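3.2 Slip resistance of polished floors

The samples came from 18 homes in Dardale. Each floor was measured at two points, first dry and then with clean water.
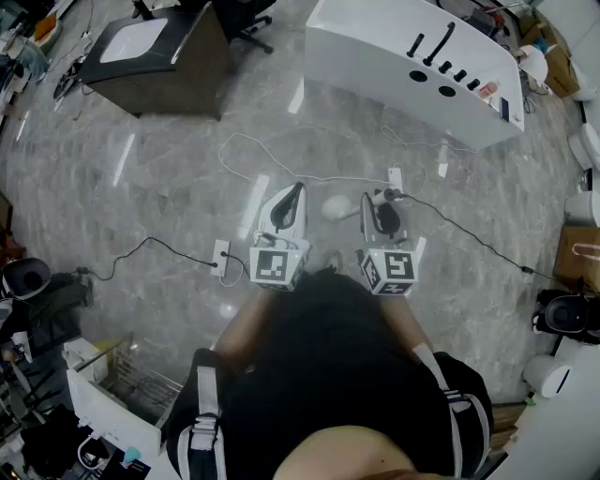
Figure 2. Glossy floor with a marble pattern.

Polished surfaces gave the lowest values in the wet test. The age of the floor had only a small effect. Gray patterned floors, as in Figure 2, were treated as one group with the plain ones, and an outlet set in the floor was kept outside the test area.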